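Community Help > Student Clubs > Robotics > Task Design

Power strip keeps moving when we record our demonstrations

Amerley Addo
2 September 2024

Our student club prepares the Riltetti challenge in November. The task is with a power strip, and we must deliver 46 recordings made with two hand-held grippers. When one finger touches the strip, it slides on the table. Is it allowed to fix it? 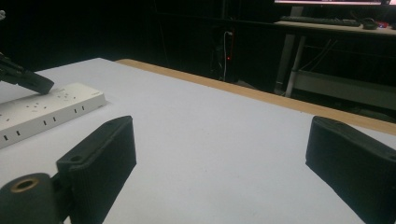
The left finger above the strip, the right gripper still open.

Print | E-mail

Okonkwo

I had the same trouble last year. Small pieces of double-sided tape under the strip are enough — please check your rule sheet first, our class had to show the tape to the judge. Also look at the cord. In my experience it is often the cord that pulls the strip, more than the finger. Start every recording with both grippers open and the strip between them. 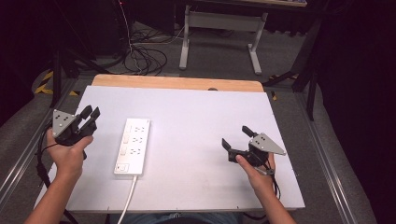
Starting position, strip lengthwise on the white board.

Let the cord go down over the front of the board with some slack. We threw away around 4 recordings before we understood this.

Dorov

just use a heavier strip

Contact | Copyright Prornell Community Help | Back to top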